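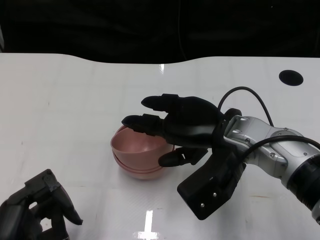
Pink bowl on the white table, Tuesday.

Duration judgment, block 3. Notes, July

Ran the retrospective condition with the older group. Same protocol as block 2: participant does a filler task for 300 s, is not told that time is of interest, then gives one verbal estimate. After a break, the prospective version at the same length, with the instruction read out from the card. Isla read the card every time. In block 2 we alternated readers, and I would like to stop doing that because her pace is slower than mine and the pace itself may be doing something.

Age range this block was wider than planned. Ketsara wanted a cutoff at 70 and the recruitment sheet never carried it. Left them in, flagged in column F. Ratio of estimate to clock time will be computed per person before anything is pooled.

First impressions, to be distrusted until the spreadsheet is done:

Retrospective estimates run short in the older group when the filler is monotonous (crossing out letters). With the picture-sorting filler the shortfall mostly goes away. This fits the usual account, where remembered duration follows the number of distinct things stored, and does not fit a simple slower-clock account, which should shift both fillers alike.

Prospective estimates are noisy. Two people admitted counting under their breath. Card does say not to count, but it says so in the last sentence — move it up to the first.

The question "does a year go faster now than it did when you were 20" was asked at the end on a 7-point scale. Nearly everybody says yes. I do not think it measures the same thing as the 300 s estimates, and the scatter plot from block 2 shows no relation worth drawing a line through. Josué disagrees and wants to keep it as a covariate. Kept for now.

On the proportional idea (a year is a smaller share of the life lived, hence feels shorter): Larysa fitted it to the block 1 questionnaire. It predicts a far steeper change between 20 and 40 than people report, and then nearly none after 60, where our respondents complain the most. A log version does slightly better. Neither is a mechanism. She will write up the fit separately and it should not go in the methods draft.

Equipment
Tone generator drifted again. Set to 400 Hz, checked at the start and end of the session with the Hubmann counter, off by 8 Hz at the end. Irrelevant to pitch-blind estimates but not acceptable for the filled-interval condition. Alper has the spare from Dakudholm and will swap it before block 4.

Koda script writes the response time stamp on key release, not key press. Found this by accident while looking at a person with a heavy thumb. Affects reproduction trials only. Verbal estimates are unaffected. Blocks 1 and 2 need a note in the log — the raw press times are in the second file and can be recovered.

Numbers
49 usable sessions to date, all blocks. One withdrawn at the participant's request, data deleted the same afternoon.

To do
Reorder sentences on instruction card, reprint.
Patch Koda for key press, rerun on the old raw files.
Ask Betari whether the room can be had without the wall clock. Covering it with paper makes people look at the paper.
Ketsara: cutoff, yes or no, in writing.
Draft of filler comparison to Isla before block 4 starts.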